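Doblar despacio: una tarde entre paños con Preben Kirkegaard

Tiempo de lectura: 5 minutos
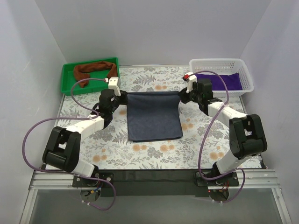 Preben Kirkegaard me había avisado por teléfono de que con los paños oscuros hay que tener paciencia, que el azul marino esconde las arrugas hasta que lo miras de lado y entonces aparecen todas juntas. Lo apunté en un papel y me fui a verlo un día de enero, a media tarde, con una bolsa llena de servilletas de mi casa (mal dobladas, claro) y muchas ganas de aprender.

Llevo años comprando textiles para la mesa y guardándolos de cualquier manera. Él lleva media vida doblándolos. Empezó en Flamen, un taller de mantelería donde pasó sus primeros inviernos planchando y apilando, y ahora enseña en Zustorness, un espacio pequeño donde se habla de telas con la misma seriedad con la que en otros sitios se habla de vino. Da gusto oírlo.

«La gente cree que doblar es la parte aburrida», me dice nada más sentarnos. «Para mí es cuando de verdad conoces la tela. Al lavarla no la miras, al usarla tampoco. La miras cuando la tienes entre las dos manos.»

Le pregunto por dónde se empieza y se ríe. Se empieza por la esquina. Hay que cogerla con la punta, con muy poca tela, y levantar sin tirar. Si se agarra un puñado, el pliegue nace torcido y ya no hay manera de enderezarlo. Lo pruebo con una de mis servilletas y, efectivamente, mi impulso es agarrar el puñado.

«Menos», dice. «Menos todavía. Ahora sí.»

Y funciona. La tela sube casi sola y cae donde tiene que caer, ¡qué cosa tan sencilla y qué satisfacción! Repito con tres servilletas más hasta que Preben, con mucha delicadeza, me recuerda que hemos venido a hacer una entrevista.

Hablamos entonces de la superficie. A él le gusta trabajar sobre un tapete claro, a ser posible con algún dibujo: helechos, ramitas, florecillas. Yo habría dicho que un estampado distrae, pero me explica que con el tiempo el ojo usa el dibujo como referencia, igual que quien cose se orienta por las rayas de la tela. «Pones una esquina junto a una flor y la otra la llevas hasta la hoja de enfrente. No necesitas regla.» Sobre un fondo claro, además, el borde de un paño azul marino se distingue perfectamente, mientras que encima de una mesa de nogal se pierde.

El primer tapete que tuvo era de Dela Peña, una tienda que cerró y de la que todavía habla en presente. De allí le viene la costumbre de alisar antes de doblar: la palma abierta, desde el centro hacia fuera, una sola pasada. Cuando insisto en dar una segunda pasada me aparta la mano.

«La segunda es para ti, para quedarte tranquila. A la tela ya no le hace falta.»

Le cuento que en casa tengo un cajón donde conviven paños de cocina, servilletas buenas y un mantel que no he desplegado en no sé cuánto tiempo. Me pide que se lo describa. Lo hago con cierta vergüenza y él va asintiendo, encantado, como un médico al que por fin le llevan un caso interesante. Su receta es doblar los paños en tercios, a lo largo, y después enrollarlos o volver a plegarlos según el fondo del cajón. En tercios el borde queda dentro y la pila no se abre. Las servilletas buenas, en cuatro y planas. El mantel, colgado de una barra, con un papel entre medias para que no se marque.

«¿Y si no tengo barra?»

«Entonces cambia el doblez cada vez que lo guardes. Lo que estropea un mantel es doblarlo veinte años por la misma línea.»

Pasamos un buen rato con los pesos de las telas, que es su tema favorito (se le nota porque se levanta de la silla). En Flamen llegaron a preparar 2000 servilletas para un solo encargo, todas de algodón, y recuerda que a partir de las 900 dejó de pensar y empezó a reconocer cada pieza por el tacto. Había unas un poco más rígidas, de otro rollo, que pedían el pliegue algo más ancho. Él las iba poniendo aparte. Al cliente le daba lo mismo, pero las pilas salieron perfectamente iguales y todavía se le ilumina la cara cuando lo cuenta.

El lino es otra historia. Preben lo dobla recién planchado y lo deja reposar extendido antes de meterlo en el armario. Los paños de microfibra no le entusiasman, aunque reconoce que son los mejores para practicar, porque son ligeros y perdonan casi todo. De los de rizo dice que conviene doblarlos flojos, con aire, y no apretar nunca la pila.

Le enseño por fin la servilleta que más me preocupaba, una de Doten con el dobladillo descosido en una esquina. La mira, la gira, la extiende y la dobla con la esquina mala hacia dentro. Queda preciosa. Le digo que eso es hacer trampa.

«Es guardarla bien hasta que la cosas», responde. «Y la vas a coser, ¿verdad?»

Le prometo que sí. Antes de irme me hace repetir el ejercicio completo con un paño azul: esquina, levantar, llevar, soltar, una pasada con la palma. Me sale regular la primera vez y bastante bien la segunda. Quiere que lo haga cada noche con el paño de la cocina, cuando ya está todo recogido, sin prisa y con la radio puesta si me apetece.

Llevo desde entonces cumpliendo. El cajón cierra a la primera, el mantel ya tiene su barra y la servilleta de Doten sigue sin coser, pero está doblada de maravilla.

Comentarios

Maruja_T: Lo de los tercios me ha cambiado el cajón esta misma mañana. ¿Alguien sabe si sirve también para las fundas de almohada?

Iñaki: Yo las fundas las hago en tercios y luego por la mitad, Maruja, y aguantan muy bien apiladas.

Lola R.: Mi abuela alisaba igual, una sola vez y con la palma. No me acordaba hasta que lo he leído.

hilo_y_aguja: Discrepo con la microfibra para practicar. A mí se me pega a los dedos y me desespera. Mejor un algodón finito y viejo.

Nerea: ¡Cose ya esa servilleta!

Contacto | © Zustorness. Todos los derechos reservados | Volver arriba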